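Last update: December. I added the part about the low sun and corrected the drying times.

# How to clean and polish a glossy meeting table without streaks

I take care of the rooms in a small office building, and the question I get most often from new colleagues is about the big shiny tables. They wipe the table, it looks good, then the ceiling lights come on and there are gray clouds everywhere. I had the same problem for a long time. This page explains the way I work now. It is for tables with a painted or lacquered glossy top. For oiled wood or stone please look for another guide, those surfaces want different products.

The work takes 60 minutes for a large table the first time. After that, the weekly cleaning is much shorter.

## What you need

- Two soft microfiber cloths with short hair, and one with long hair for the last step
- A bucket with lukewarm water
- A mild dish soap without color
- A spray bottle
- A soft brush, the kind for painting window frames
- A plastic card with a rounded edge
- Polish for lacquered furniture, without silicone
- Cotton swabs

For the polish I use Clornel. In my first building we had Hosura, it also works but the smell stays in the room until the next day. If you have another brand, read on the bottle that it is for high gloss. A polish for matte furniture leaves a white veil.

Do not use glass cleaner with ammonia. Do not use the green side of a kitchen sponge, also not "only a little bit in the corner". I have one table with a corner like this and I see it every week.

## Step 1: Switch on all the lights

You need to see what you are doing, and a glossy table shows you everything if the light is right. Switch on all ceiling lights and open the blinds. Then bend your knees until your eyes are almost at the height of the table, and look along the top. Fingerprints, rings from cups and old polish become visible from this angle.

Go to the other side and look again. Some streaks can only be seen from one direction.

In winter the sun is low and comes in directly across the table. It is very good for inspection but bad for polishing, the product dries before you can spread it. I inspect in the sun and then close the blinds for steps 4 and 5.

## Step 2: Clear the table

Take everything away, put it on a chair in the same order and put it back when you finish. People notice when their things have moved. Laptops and papers which belong to somebody I do not touch, I leave a note and come back later.

Small things which are always on the table are easy to forget. They are also where the dirt is. Under a mouse there is often a dark line where the feet slide, and the sweat from hands makes a sticky ring. Turn it over and clean the small feet with a cotton swab and a drop of soap water, well pressed out.

Stickers are a special subject. I always ask before I remove one. Sometimes it is only a joke from last year's party, but sometimes the team likes it and they will be unhappy with you.

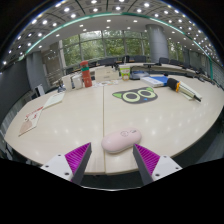 *Ceiling lights reflected in a glossy top. Note the seam, and the cat sticker on the right panel.*

If the sticker may go, warm it with a hair dryer on the low setting, moving all the time. Never hold the warm air on one place. Lift one edge with the plastic card, pull slowly and flat, back over itself. The glue that remains can be rubbed off with your thumb and a little cooking oil. Wait 3 minutes, then wash the place with soap water two times, because oil under polish gives a stain that looks like a cloud.

If the sticker stays, clean around it with a dry cloth and keep the water away from its edges. A wet edge goes up and collects dust, and after some weeks it is black.

## Step 3: Remove the dust and do the seam

Many big tables are made from more than one panel and there is a thin line between them. Crumbs go in there, also sugar and the small curls from an eraser. If you start with a wet cloth you make a paste from all of it, and then it is much more work.

So first dry:

1. Brush along the seam with the soft brush, always toward one end of the table.
2. Take away what comes out with a dry cloth. Don't blow.
3. For something which sits deep, use the corner of the plastic card, wrapped in one layer of thin cloth. No knife and no paper clip.
4. Wipe the whole top dry with a short-hair cloth, in long lines, from the far side to your side.

Fold the cloth in four parts. When one side is dirty, turn it. With one cloth you have eight clean sides, and that is enough for most tables.

## Step 4: Wash

Put one small spoon of soap in the bucket. More soap is the first reason for streaks! I made this mistake for years and always thought it was the cloth.

Make the second short-hair cloth wet and wring it until no drop falls. It should feel damp, like laundry that is nearly ready to iron. Wash the table in sections as wide as your arm is long. In each section go in straight lines and let each line cover the edge of the one before. Circles look more energetic but they leave marks which you see later under the lights.

Near the seam, wipe along it and never across. When you wipe across, the edge presses water out of the cloth and it runs down into the gap. With some tables the panel under the lacquer is pressed wood, and water makes it swell. After this there is no repair that I know.

Then fill the spray bottle with clear water, spray a little on a fresh side of the cloth (not on the table) and go over every section again to take away the soap. Dry immediately.

If the edge of the table is curved, don't forget it. Hands rest there the whole day and it is the dirtiest part. Hold the cloth around the edge like you hold a rail and walk along the table.

## Step 5: Polish

The table must be completely dry. I wait the length of a coffee - if you polish over moisture, it stays closed in and you get white spots.

- Shake the bottle.
- Put a spot of polish the size of a coin on the cloth.
- Spread it over one section, thin, in straight lines.
- Wait until it becomes a little dull. With Clornel this is quick in a heated room and slower in a cold one, so test on a small place first.
- Rub with the long-hair cloth, with light pressure, until the dullness is gone.

Then the next section. Do not polish the complete table at once and then begin to rub, the first part will be too dry.

You do not need polish every week. I do it every second month, and the rest of the time only steps 1 to 4.

## Step 6: Check again

Bend your knees again and look along the top from both sides. The reflections of the lights should have a clear border. If a reflection looks soft, like there is breath on the glass, there is still product on this place. Rub it once more with a dry side. If it does not go away, use one spray of clear water on the cloth and dry it after.

Put the things back only when you are satisfied.

## Problems and what I do

**White rings from hot cups.** Fresh rings go away often by themselves in one night. If not, put a dry cotton cloth on the ring and press with your warm hand for some minutes. I have read about using an iron. I tried it on an old table from the storage and I do not recommend it.

**Pen.** Ballpoint comes off with soap water if you are fast. For whiteboard marker, write over the line with a fresh whiteboard marker and wipe while it is wet. It looks crazy but it works.

**Small scratches.** On a pale top you hardly see them. On black you see all. The polish makes them softer but does not remove them. A deep scratch is a job for a professional.

**The table is sticky after cleaning.** Old silicone polish from the person before you. Wash with double soap one time, rinse three times, and then start with step 4 as normal.

**Streaks only at one end.** Look at the ventilation. In our Kereama room the air blows on the window end of the table and everything dries too fast there. Now I begin with this end and work smaller sections.

## My weekly plan

I do the big room on Tuesday before 7 in the morning, when it is still empty. Dust first, then wash, then dry. The polish I write in the calendar on the inside of the closet door, so that the colleague who replaces me in the holidays knows when it was the last time.

Wash the cloths at 60 degrees, without fabric softener. The softener stays in the fibers and goes from there on the table, and you have your streaks again. Long-hair cloths I dry on a line, not in the machine.

Thank you to Amber Verhoeven, who corrected my English on the first version and also gave me the tip with the whiteboard marker. If you have a question about a specific lacquer, please write me which table it is and which product was used before, otherwise I can only guess.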